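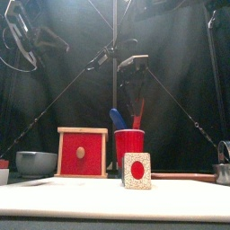 Can a machine do kitchen chores yet, or should I keep waiting?

grumasdale_kitchen
Posted in Home Robots, April

I've been reading everything I can find on home robots and I'm hooked! We're a family of five and I would love to hand over the boring part of the evening: getting spoons into the cup, putting the bowl back, clearing the board, maybe even slicing a cucumber. I have 3,000 dollars saved up and a husband who thinks I'm nuts. Is any of this possible at home now, or only in labs? I don't mind slow. I do mind broken dishes.

amach_tinkerer
139 helpful votes

Possible, yes, and it's so much fun to watch! I spent the winter with a two-arm setup at our makers' club in Ongart, and putting one thing in another thing is where it shines. Spoon in a cup, block in a bowl, lid off a box with a big knob. We ran the spoon job 600 times and it got it right 317 times, which sounds bad until you see how lousy the first fifty were.

Cutting boards are harder. A flat thing lying on a flat surface gives the fingers very little to get under, and anything small that rolls is gone. Two arms help a lot here, one to steady and one to move.

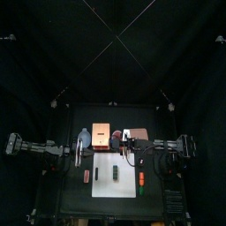 Two arms over a white cutting board, with a small green block near the middle.

My advice for your budget: start with one small arm, plastic dishes and a single chore. Pick the same cup and the same spot on the counter every time. Once that works, move the cup a few inches and see what happens (this is the best part, bring snacks). I'd leave real knives out of it completely.

lumell_fan22
3 helpful votes

just get a dishwasher lol. but seriously my cousin has a Lumell vacuum and loves it, so floors are solved at least

ongart_night_shift
41 helpful votes

I work in a packing shop and would add one thing. Our machines are fast, but every part comes down the belt facing the same way. Your kitchen drawer doesn't do that! Unloading plastic cups at 9 p.m. while you watch TV is a nice first goal. Wet plates I'd keep doing by hand for now. Please post how it goes, I want to see the spoons.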